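From: Hyun-seo Ham
To: hedesdale-listeners
Date: 6 Aug 2018
Subject: Re: Radio plays for long walks?

Oh, I am so glad somebody brought this up! I have been walking the Hedesdale loop with a radio play in my ears since March, and I could go on about it all day. Wireless earbuds made the difference for me, by the way (no cord catching on my jacket zipper every ten steps).

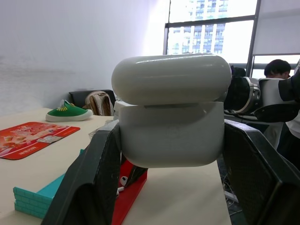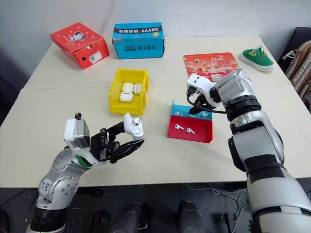

Okay, so, plays. Start with "The Borkska Ferry" if you haven't heard it. It runs 41 minutes, one cast of four, and almost all of it happens on the deck at night. The sound work is gorgeous. There's a long stretch with only rope and water and one man humming, and I stood still on the path until it was over.

> I've run out of podcasts and want to try drama. Does
> it work outdoors, or do you lose the thread every
> time a truck goes by? Nothing too gory please.

Trucks are a problem, yes. I save the quiet ones for the part past the reservoir and play comedies along the road. "Policarpio" is perfect for that: 19 episodes, very silly, and everyone shouts. The vicar's speech in episode 4 had me laughing out loud at a crossing.

Not gory at all, either of them. I'd skip "Emach" if you're squeamish, at least the second half, although the woman playing the aunt is wonderful and I'd hate for you to miss her completely. Maybe listen up to the wedding?

I keep a notebook of everything I've heard, with walking times next to each one. Happy to type up the shorter ones for the list if people want them!

Hyun-seo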